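Blog > Family life > Toys and play

The play kitchen gets a January sort-out
January 3, 2026, by the Plevden blog

I gave myself 10 minutes to tidy the play kitchen after breakfast and of course I was still there at lunchtime (in my slippers, with cold tea). All through December it had been a dumping ground for cracker toys and bits of ribbon, so everything came out and only the things that really get used went back. The tomato sauce and the pineapple slices live at the back, the little steel pot goes near the hob, and the squashy mushroom and the corn get the folded blue towel as their chopping board.
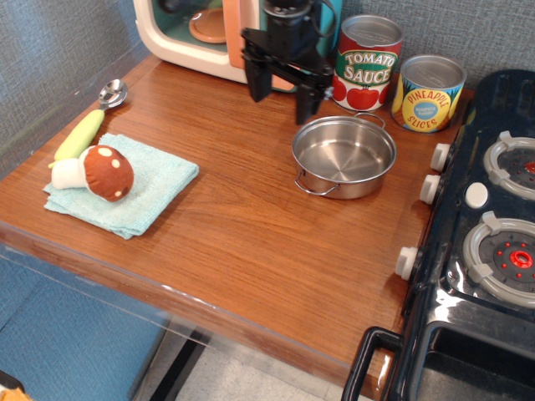
Adebisi wrote to me that she gave up on toy food altogether and just puts dried pasta in a real pan, which her two will stir for an hour. I do like that idea, but I'd be finding penne under the sofa until Easter!

Anyway, I'm keeping the tins. They stack, they're easy to wipe and they make a lovely clonk when they go down on the wood. The microwave was nearly off to the charity shop, but it won its place back because every single meal in this house has to be "warmed up" first, even pineapple.
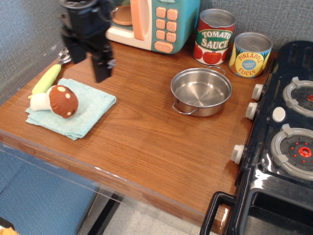 So that stays too, and I've put the spare plates in a shoebox under the bed. Next job is the dressing-up basket, which I'm dreading a bit.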